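July 30, 2019

Today I paid the last 385 dollars for the language course, and now I feel poor but calm. The teacher, Ans Hoekstra, says my past tense is good and my articles are still a disaster. I know it. In February I could not order soup without fear.

After class I walked to Figueroa and back, because the bus did not come. I drank much water and still had a headache until supper. 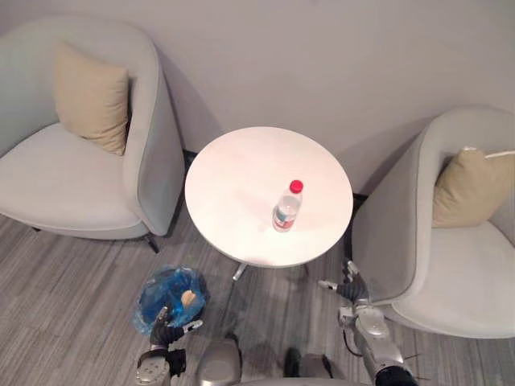 Obinna Adeleke called in the evening. He has found a room in Rustdale for 450 a month, with a window to the garden — he is very proud of the window. I promised to help him carry the bed. My sister has not written again. Tomorrow I must learn the irregular verbs from page nine and buy stamps.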